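삐딱한 액자 앞에서도 태연한 로봇 팔, 프레사리 공개
펠레티에 연구소, 시뮬레이션 기반 파지 학습 기법 발표

2022년 8월 12일

로봇에게 액자를 맡겨 본 사람은 많지 않다. 맡겨 본 사람은 두 번 맡기지 않는다. 펠레티에 연구소가 얇고 넓적하고 좀처럼 똑바로 있어 주지 않는 물건을 다루는 학습 기법 '프레사리(Presari)'를 12일 공개했다.

프레사리는 손목 시점의 영상만 보고 물체의 기울기를 추정한 뒤, 손가락을 어느 각도로 넣을지 정한다. 학습은 전부 자체 시뮬레이터 '비디미츠' 안에서 이루어졌다. 가상 공간에서는 유리가 깨져도 청구서가 오지 않는다는 점을 연구진은 높이 평가한다.

평가에는 가상 장면 1223개가 쓰였다. 벽과 상판의 무늬, 조명, 액자의 각도를 장면마다 바꾸었고, 배경과 물체가 헷갈리기 쉬운 얼룩무늬 석재도 일부러 넣었다. 기존 기법의 파지 성공률이 58%에서 멈춘 조건에서 프레사리는 이보다 10%포인트 높은 성적을 냈다. 나머지 장면에서 액자가 어떻게 되었는지는 논문 부록에 솔직하게 실려 있다.
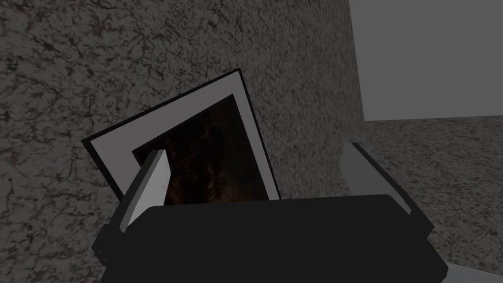

연구를 이끈 글레니스 굿윈 책임연구원은 "사람은 비뚤어진 액자를 보면 바로잡고 싶어 하는데, 로봇은 그런 충동이 없어서 오히려 침착하다"며 "다음 과제는 그 침착함을 현실의 거실에서도 유지하는 것"이라고 말했다.

실물 로봇 시험은 협력사 프라미라우의 시험실 네 곳에서 12월에 시작한다. 시험용 액자는 넉넉히 주문해 두었다.

문의: 펠레티에 연구소 홍보팀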